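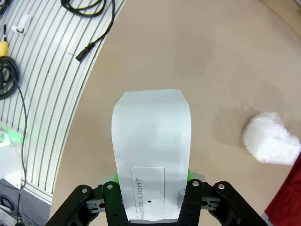
March, bench notes, gripper comparison, Drundow arms

Carrying on with the Nuchit fingers against the old Skilolum ones. For anyone picking this up: the job is the same as last month. Pick the alarm clock, show it to the wrist camera, hand it across to the other arm, get it into the small cardboard box. Bubble wrap stays out on the table as the soft item for the second half.

I went in doubtful about the green pads and I still am. The Nuchit sheet says up to 75 per cent fewer slips on glossy plastic, with no mention of what they were compared with or how hard they were squeezing. The clock housing is smooth and a bit shiny, so it ought to be a fair test. It's also light, and a light thing flatters any gripper. I would like to see the same claim made with a full tin of paint.

What we ran

Skilolum fingers first, bare, then Nuchit fingers with the green pads and the foam behind. Same arms, same controller settings, closing force at 30 on the Drundow scale for everything. I don't know what 30 means in newtons and the manual doesn't say. If somebody has a force gauge that still holds a charge, please leave it on my desk.

Pick and hold

Nuchit holds the clock well by the end of the housing. My complaint is where the fingers close. The grip sits right below the raised area marked SNOOZE/LIGHT, and on this clock that area is a button. A little further up and we'd be pressing it on every pick, and the face lighting up upsets the camera exposure. The planner picks its grasp from the outline only and knows nothing about buttons. So a "good grasp" in the log may be good by luck. I've asked for a no-touch zone before. Asking again.

The Skilolum fingers gripped lower and let the clock turn in the jaws when the wrist rolled. No drops, but the clock ended up at a different angle from the one the controller believed in. That is worse than a drop in my book, as a drop at least shows up in the log.

Wrist camera

The Drusley camera is fine at arm's length and poor close in. With something long in the jaws, the middle of the view is mostly the thing being held, and the software then treats it as part of the table. I turned off background matching for the hold step. The camera people say the next firmware sorts this out. They said that about the last one.

Pale plastic, white bubble wrap and the white grooved platform at the side all come out much the same after thresholding. We should stop blaming the grippers for misses that start here.

Handover

Left arm opens wide and waits while the other arm brings the clock over. I left the left fingers at 100 per cent open, wider than the clock needs, to take the approach angle out of the comparison. The right pad leans out slightly at the top when it's open. I'd put that down to the foam, but it could be the bracket, and I want it checked before we blame either. A leaning pad touches first at one edge, and then all the talk of contact area means very little.

The clock comes across tilted. The controller corrects for tilt in one direction only, as far as I can tell from the settings page, and the settings page has been wrong before.
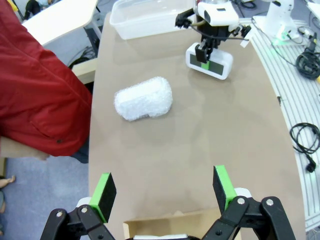
Cables

Keep them clear of the table edge. The coils on the grooved platform are all right where they are, but a trailing lead near a moving wrist will spoil a run sooner or later and then we'll argue about whether the run counts. My vote is that it doesn't.

Where I've got to

Prefer Nuchit for the clock, weakly. Not ready to say anything about the bubble wrap, where both sets squash it and call it a success. The controller reports "object secured" as soon as the jaws stop moving, whatever stopped them.

Before the next session: 2 spare pads from stores, a straight edge against the right-hand bracket, and a heavier object with a dull finish. Also repeat the Skilolum runs at the higher force, or the comparison isn't one.

Recent entries
Drusley camera: exposure settings that didn't help
Skilolum fingers, wear on the inner faces
Drundow controller: what "secured" means
Box flaps and why we taped them
Nuchit pads, first unpacking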